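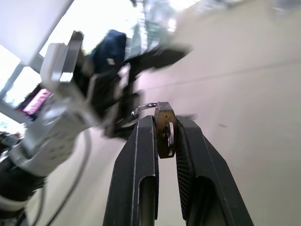 Wrist view, right arm, padlock in the fingers and the left arm on the move.

From: Naheed Swati
To: minar-users
Subject: Re: [minar-users] second arm keeps ending up in my point cloud

Hi all,

Sorry for the slow answer, I wanted to try a few things on our own setup before I typed out a lot of guesses. Quoting the bit I'm answering:

> We run two arms on one table, each with a wrist camera, and
> Minar plans for both. Every time arm A looks at the part it
> is holding, arm B wanders into the view and gets fused into
> the scene as an obstacle. Then the planner refuses to move B
> because B is "in collision" with a blob shaped like B. We
> have the self filter turned on. Padding is at the default.
> Has anyone made this work without switching off the fusion
> node every time something moves?
>
> Also, is it normal for the grasp pose to jump when the other
> arm goes by? Ours hops sideways and comes back.

Yes, we've made it work, and yes, ours jumped too! The picture at the top is pretty much your situation. The fingers are holding a small brass padlock by the body, the shackle is up in the air, and the other arm takes up a big chunk of the left side and is a smear. Nice and easy for a person to read, awful for a depth pipeline.

The first thing I'd check is your timestamps. The self filter takes the joint states, poses the robot model, and throws away any points that land on it. That's fine when the arm is parked. When it's moving, the filter has to pose the model for the moment the camera saw it, and the default in Minar is "latest joint state available." On our machine the latest joint state was 80 ms newer than the depth image it got paired with. At the speeds we run, that puts the model well ahead of the points, so you get a slice of leftover arm trailing behind the real one. The slice gets fused, and there's your blob.

Two settings to look at, both in the perception block of the config:

joint_lookup: interpolate
stale_policy: drop

With the first one the filter waits until it has a joint state on each side of the image time and interpolates between them. The second one makes it drop the cloud if it can't get that, where before it would quietly use whatever it had. You'll lose some clouds. We lost a few right after startup and hardly any after that, and for a table where the only fast thing is the robot itself I can live with it.

Then padding. I know everyone's instinct is to crank it up (mine was, and I spent most of a Monday on it). The trouble is that the padding applies to the fingers on the camera's own arm too, so if you make it fat enough to swallow a blurry wrist on the other side, it also eats whatever you're holding. Our padlock vanished completely except for the tip of the shackle, and the grasp checker then announced that the gripper was empty. You can set padding per link, it's just not in the docs page where you'd look for it. We keep the finger links tight and let the other arm's wrist and forearm be generous. Oh, and the cables! The robot model has no idea there's a cable hanging off the arm. Ours shows up as a thin gray line swooping down past the wrist, and on bad days it came through as a dotted string of obstacles. I ended up attaching a few capsules to the wrist link along the path the cable usually takes. Ugly, works okay.

For the jumping grasp pose, I think that's a separate problem. Our estimator was taking the depth crop, finding the biggest cluster in it, and calling that the object. With the other arm close by, the biggest cluster was sometimes the other arm. I moved the crop so it's fixed to the fingertips in the gripper frame and made it much smaller, and I run the self filter before the crop where it used to be after. No more hops. What's left is a slow wobble on the padlock that I blame on shiny metal – the shackle throws highlights and I doubt the depth there is worth much. I now fit to the brass body only and take the shackle direction from the color image.

While I'm at it, exposure. If you have a window behind your workspace like we do, auto exposure will chase it every time the wrist turns. We locked it per camera. The window is still blown out, but the fingers and the part look the same from one image to the next, and the color step got a lot calmer.

On planning: once the cloud was clean I still had the planner complaining now and then, and that one was my own fault. I had both arms in one planning group but was sending them trajectories separately, so each arm got checked against where the other one was at the start. If you're doing that, either plan them together or lock the other arm's swept volume while it moves. The swept volume option is slower to plan but I find it easier to debug.

I've got a replay with 1365 clouds in it that I used to compare the settings, with the joint states alongside. It's too big for the list, so write to me if you want it and I'll find somewhere to put it. The script that plots the filter lag is tiny and I can just paste it in a follow-up.

Which version are you on, by the way? The interpolate option got renamed at some point and the old name is accepted and ignored, with no warning. Cost me an evening.

Cheers,
Naheed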